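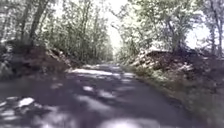 Products | Recording | Support | Contact

Products > Outdoor > Conora Lane Pack

Conora Lane Pack

Driving examples for learning systems that have met a parking lot and think they know everything. Over 3,000 clips of wooded lane, steering logged with each one.
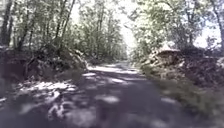
Sun patches are labeled as sun patches – a model left to itself may brake for them, with great conviction. Riaan Cele checks the labels and has stopped enjoying trees.

Clip length: 15 seconds
License: 2 seats
Price: $999

Custom routes by request. Ask for Kagiso Shezi at Wetix.

Print this page | E-mail this page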